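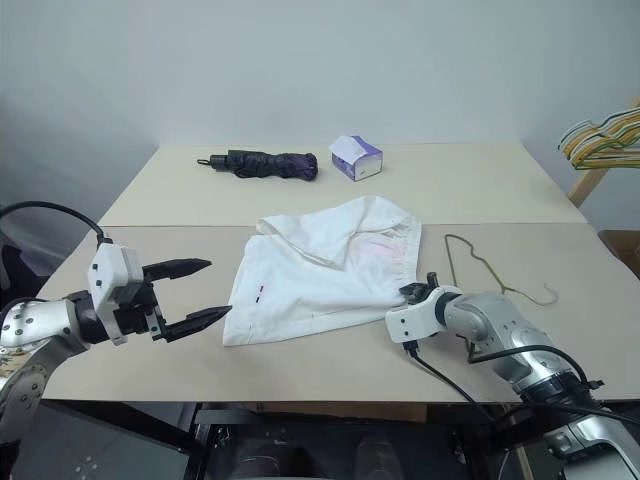
Two-arm setup at the table with a pair of white shorts, left gripper open.

Sivolero Laundry Kit - README

Thanks so much for picking up the Sivolero kit, and welcome! This package covers the garment side of things: the arm settings, the grip profiles and the 428 recorded runs we ship so you have something to compare your own table against on the first afternoon.

What you get
- Grip profiles for the 2 supported arms, Nokar and Zulu
- 428 runs on small garments, mostly shorts and tees, with a few towels
- A replay tool (start at 10 percent speed, please, and work your way up)

Before you start
Bolt both arms down, run the homing routine, and keep your cables looped with enough slack that the wrist can turn all the way. White cotton on a pale tabletop is the hardest pairing for the edge finder, and we kept plenty of it in on purpose - if your settings hold up there, dark denim will feel like a vacation. Elastic waistbands like a softer grip, so try profile 3 first.

Known trouble
Thin fabric can slide out of the fingers when both arms pull at once. Judit Juhász has a fix in the works for the December release, and in the meantime lowering the pull limit helps a good deal. Wire hangers still aren't supported, sorry!

Questions
Write to Jhun Maglaya at the Skamholm office and tell him which arm you have and which profile you were running. He loves hearing how people's tables are coming along.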